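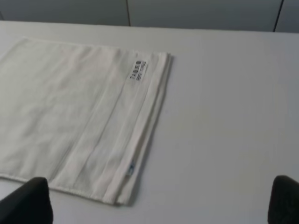
A folded white towel, with a small printed label sewn near the hem.

Hotel linen wears out in the laundry more than in the guest room. Trinity Pettigrew, who bought textiles for the Ollthorpe group until March, kept wash records on 3854 bath towels and found that most were retired for thinning or gray color. Torn hems came next. Stains accounted for very few.

Thinning is mainly a dryer problem. Cotton holds a small amount of moisture at rest, and a load taken below that level sheds fiber as lint. The plant at Vulledby now stops each cycle on a humidity reading instead of a timer. Emil Lehner, the plant engineer, set the cutoff by weighing lint from the screens after every shift, a job that took him two winters.

Graying has other sources. Hard water leaves mineral deposits in the loops, and soil released in the wash settles back on the cloth if the rinse is short. Lehner added a second rinse and cut the detergent dose – the old dose had been set for harder water than the plant receives today.

Hems are a purchasing matter. Pettigrew's specification called for lockstitch with backtacked corners and polyester thread. Cotton thread shrinks at a different rate from the border weave, and the edge puckers. Suppliers quoted the change at a small premium per 2000 pieces, and Ollthorpe accepted it for bath sizes only. Hand towels are still bought to the old sheet.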